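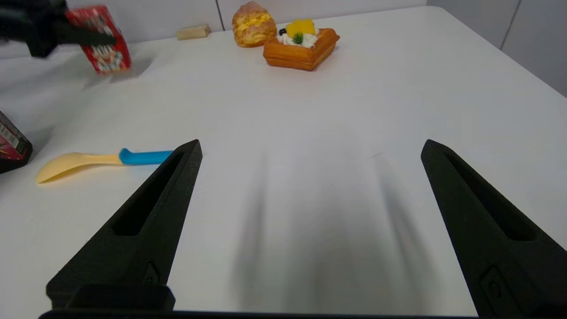 Page last changed: March 2021

Table cover creeps and rumples during the put-away game
Status: open, workaround in place
Product: Cisternas table cover, white
Opened by: Ulises Zapata, Lundesport play room
Answered by: Ivana Núñez, Urngate support

Ulises Zapata wrote:

Hi! First, we love this cover. It wipes clean, it makes every color on the table pop, and the play food looks good enough to eat on it. I'm writing because I want to keep using it and I have one problem I can't get rid of.

We use the table for a put-away game. Everything goes out all over the white, mixed up, and then it all gets sorted: food on the plate, spoon next to it, boxes and tins together, and whatever is left over goes to the back by the wall. The trouble is that the cover doesn't stay flat. It starts out smooth and by the second or third go there are soft ripples in it. Flat things don't care. The spoon with the blue handle will lie anywhere you drop it. The tall things care a lot! The little drink carton is the worst, because it has a small bottom and a high middle, and if one corner is on a ripple it goes over as soon as anybody bumps the table.

What I have tried so far:

Pulled the cover tight from the front edge. Looks great, then the slack shows up at the back.

Pulled it tight from the back edge. Same thing the other way around.

Ironed it on low through a dish towel. This took the fold lines out nicely (highly recommend, by the way) but did nothing for the creeping.

Put double-sided tape along the front, 50 cm of it, in the middle. Held for one afternoon. The ends on either side of the tape then bunched up, so now I had ripples in new places.

Swapped the heavy things to the corners. This one helped! But it spoils the game if the same things always have to live in the corners.

Our table stands inside a three-sided white surround, so I can only get at the cover properly from the front. I think that's part of it. The back edge of the table runs right along the panels and I can't get my fingers down there to tuck anything.

Ivana Núñez wrote:

Hello Ulises, thanks for such a thorough write-up, it saved me a whole page of questions. I also want to hear more about the put-away game, it sounds like a blast.

Two things to check, please. Is there anything between the cover and the tabletop, such as a felt pad? And how are you laying out the things at the back? I'd like to know what is usually sitting close to the wall.

Ulises Zapata wrote:

No pad. The cover goes straight on the tabletop, and the tabletop is very slick, so slick that I could probably skate a cookie across it.

As for the back, it's mostly the light stuff. The small wooden block goes flat against the wall, with the cream puff and the slice of fruit cake a bit to the right of it. The carton stands farther forward, the duck is off to the left,
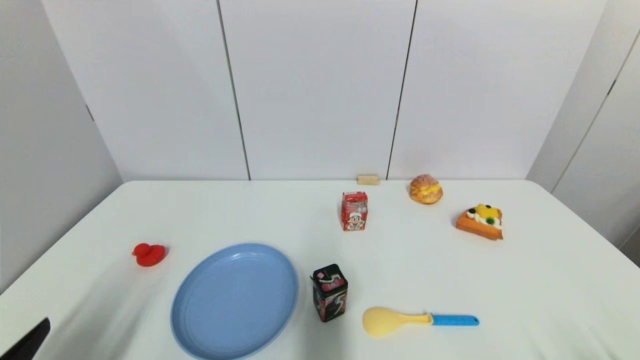 and the plate is the one thing I would call broad enough to hold the cover down. Now that I've typed it out I can see there's no weight at the back at all! The cream puff is squishy foam and weighs about as much as a sock. Could that be it?

Ivana Núñez wrote:

I think you've found most of it, yes. On a slick top the cover moves a tiny bit each time someone leans in and drags a thing toward them, and it moves toward the person dragging. With nothing holding the far edge, that slack has to end up somewhere.

Please try this, in this order:

Take everything off and lift the cover right away from the table. Wipe the tabletop with a damp cloth and let it dry all the way. Old tape glue makes the cover grab in spots and slide in others.

Lay a sheet of rubbery shelf liner on the bare tabletop, the kind with little holes. Stop it a little short of every edge so it can't show.

Put the cover back starting at the far edge. Get that edge straight along the wall first, then smooth toward yourself with flat hands. No pulling!

Set the tall things down last, and press on the spot with your palm before you let go.

Leave the tape off for this test.

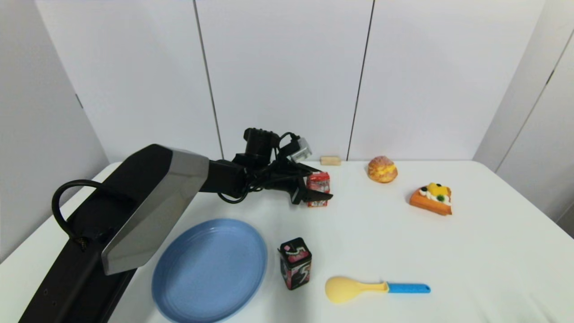 Ivana Núñez

One more note on the tall things. The carton and the square tin with the pink number on it make good testers. Put them anywhere you used to get ripples and tap the tabletop next to them. If the tin is steady and the carton rocks, the cover is still a bit loose under the carton. If both rock, lift the cover and start the smoothing again from the wall.

Ulises Zapata wrote:

Shelf liner is in. WOW. What a difference. We played the game start to finish and the carton stayed up the whole time, even with an elbow going past it. The plate used to scoot when you put the cake slice down on it, and it has stopped doing that too.

There is still a slight rumple in the cover if you look along it from the side. It doesn't bother the toys and I could happily live with it. I'm only mentioning it in case it matters to you.

I tried the liner from our Emau kitchen drawers first and it was too narrow, so I laid 2 strips next to each other. There's a faint line where they meet. A wider roll is on my shopping list.

Ivana Núñez wrote:

This made my morning! The line will go away with a single piece. The slight rumple is most likely left over from the fold in the packet, and your dish towel trick is the right cure. I'm adding it to our care page, with thanks to you.

I'll leave the ticket open until April so you can tell me how the wide liner does. If the far edge starts to wander again, send me the depth of your tabletop and I'll look at whether the next size of cover would suit it better.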